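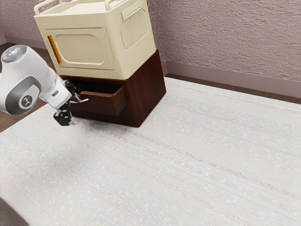 Low cabinet with a cream storage box on top, on an off-white rug.

Zirholm Low Cabinet review: one year of living close to the floor

Posted May 13, 2023

I have wanted a low cabinet for as long as we've lived in this house, and I put it off for nearly as long, mostly because the wall I had in mind runs under a window that starts at knee height (the previous owners loved a window) and almost everything in the stores came up too tall. So when I finally ordered the Zirholm, I had measured that wall so many times that I knew the numbers better than my own phone number. It's been a little over a year now and a few of you have asked how it's holding up, so let me tell you, and please forgive me if I wander!

First, putting it together. The Zirholm comes in 2 boxes, and mine arrived on different days, the heavy one first, so for most of a week I had a very nice set of panels leaning in the hallway and no screws to go with them. Once I had everything, it took me one long afternoon with a break for soup. The instructions are drawings only, and they're good drawings except for step 12, where the back panel goes in. The arrow seems to point up when you want the panel to slide in from the side. I did it wrong, took it apart, and did it right. If you're ordering one, put a pencil mark on that page before you start.

Now the doors, which I love. They close softly, with a little hush at the end, and they haven't drifted out of line even though my grandchildren lean on them to stand up. The shelf inside moves up and down on pegs. I keep board games below and table linens above, and there's a corner for candles, birthday cards I bought too early, and the good scissors. It holds a lot more than I expected from something this low. The one thing that won't fit is our big photo album, which has to go in at a slant, and that bothers me every single time I put it away.

The finish is where I'd take off half a star. It shows dust by noon. It shows fingerprints too, mostly along the top edge of the doors where you naturally reach to pull them open. A barely damp cloth takes care of it, and I've gotten into the habit of doing it while the coffee brews, but if you're someone who dusts on Saturdays and not before, you may want a lighter color. I also managed to leave a ring with a flowerpot in the first month. It faded some after I rubbed it with a bit of oil, and a table runner covers what's left.

I should say a word about rugs, because a cabinet this low really does depend on what's under it. On our old shaggy rug the feet sank in unevenly and the doors started opening by themselves, slowly, like something in an old movie. I switched to a flatter one from Flustberg and the trouble stopped that same evening. Zirholm includes felt pads for bare floors, and they're thin, so I'd buy thicker ones.

Before this I looked hard at the Vumel, and my sister-in-law has that one, so I've had plenty of chances to compare. The Vumel has a deeper shelf and a prettier handle. Its doors are louder, though, and the top has a raised lip all the way around that catches crumbs like you wouldn't believe. For a dining room I might still pick it. For a living room where people set things down and pick them up all day long, I'm happier with mine.

As for price, I paid a bit more than I'd planned, and delivery added to it. There was a spring sale in May that I missed by a few days, and I'm still a little sore about that. If you can wait for a sale, wait.

Would I buy it again? Yes, in the lighter color, and I'd measure the photo album first.

My rating: four and a half stars out of five.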